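Notes for Session 8 - what I got out of the Gesimden open day

A lot of you couldn't make the trip in March, so I'm writing up my notes and putting them in the handout folder. Please read them before lab. They're messy, but the second half matters for your project proposals!

We got to Gesimden just before ten and were let in through the loading side (wear closed shoes if you ever go, they do check). There were 490 people signed up for the day, and I'd guess every one of them was in the coffee line ahead of me. The first hour was talks. I skipped the one on warehouse software and I'm not sorry.

The part I wanted was the two-arm bench on the second floor. Jahangir Mondal runs it, and he's a great explainer - very patient, even with the guy who kept asking when it would do his laundry. His team works on sorting parts out of old appliances, mostly boards and wiring. They call the project Jirel.
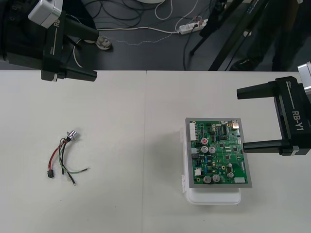
What I liked is how much time Jahangir spent on the wiring. Everybody wants to talk about boards, but a board is stiff and it stays the shape it was when you last looked at it. A wire harness doesn't. You push one lead and three others move, and now your plan is out of date. He said that when they started, they spent 200 trials on cables alone before they let anyone try a full sort.

Then we got into two-arm work, and this is where you should take notes. With one arm you can pick and place all day. With 2 you can hold a thing steady while the other side works on it, or pass it across, but now each arm is also something the other one can run into. We'll do the shared workspace problem in lab, using the Hular worksheet. Bring it printed, please, I'm out of toner.

I also asked about boards with tall parts on them, capacitors and so on. His answer was to go for the edges and keep the finger pressure low. Simple, but look at your own gripper code from last month and tell me you did that (I checked, most of you didn't).

For lab: pick one object that bends and one that doesn't, and write half a page on how you'd grip each.

Shared 8 times | 2 comments

Comments

fakir_fan: Is half a page single or double spaced?

Oona T.: Wish I'd gone! Does a phone charger count as the bendy one?

Related items
Session 7 - Grippers and finger pads
Hular worksheet, shared workspace
Fakir simulator setup guide
Project proposal checklist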